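# Bottle day at the café

18 September 2020
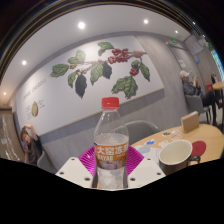
*Got hold of the red-capped bottle, coffee mural behind.*

So I've been showing the robot how to pick things up, and I'm hooked! You hold the gripper yourself, do the job by hand, and the recording becomes the lesson. Huguette Langlois lent me her set of notes from Drornville and she's very strict about going slowly (I'm not good at slowly).

The target is 100 goes with bottles before I move on to mugs, and I've done 80. My wrist is killing me. Squeezing from both sides at the shoulders is a faff, so I'm going lower down now and it feels much nicer. Next up is the mug handle, which I'm dreading a bit – any tips, stick them in the comments!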